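**Saturday, a bit after lunch**

Came in to sort out the lights before everybody is back, and of course ended up spending half the time looking for the good step stool (it was behind the Vendlow crates, thanks Eduardo). Radio on, coffee from the place on Jillach Street, nobody needing the printer. Lovely!

The plan was small: go over the ceiling fixtures, note which tubes are tired, and see if we can get rid of the dim patch over the back benches that Cherry Mae has been complaining about all through February. She does the fine soldering back there and says she's working in her own shadow by four o'clock. She's right, I sat at her spot for ten minutes with a board and a loupe and had to keep tilting my head like a parrot.

**What I did first**

- Turned everything on and let it warm up while I ate my sandwich.
- Swapped 2 tubes from the Villanueva box. Old ones were gray at the ends and buzzing.
- Took readings with the Astley meter, held flat on the bench top. Cherry Mae's bench gave 636 lux. Better than I expected, so the number isn't her whole problem. I think it's the direction, everything comes from behind her.

I do love this ceiling. White paint on corrugated metal, with those wide white beams going across, and it throws so much light back down that we get away with plain fluorescents. If anyone ever suggests painting it dark "for atmosphere" I'm hiding the rollers. The brick wall is another story, it's handsome, but it's red-brown and it eats light. I'm not touching the brick either!
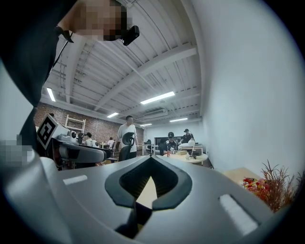 ## Still to do

1. Turn Cherry Mae's bench a quarter turn so the light comes from her left. Ask her first (she has her drawers exactly how she likes them and I value my life).
2. Put a task lamp on that bench anyway. The spare one with the stiff arm is fine once somebody tightens the knuckle.
3. Clean the AC filter while the ladder is handy. The unit is up high on the back wall and I'm not doing it alone, so Eduardo, bring gloves on your next shift.
4. Reorder tubes. Villanueva box is down to its last pair. Get the 4000 K ones again, the bluish ones gave me a headache.
5. Find out what the second switch by the door does. I flipped it on and off a bunch of times and can't see any difference anywhere.

Budget note, same pot as the shelving: 2000 for the whole year, and the lamp comes out of that too.

Meter is back in the top drawer with a fresh battery. Old tubes are in the long carton by the door, please don't lean anything on it.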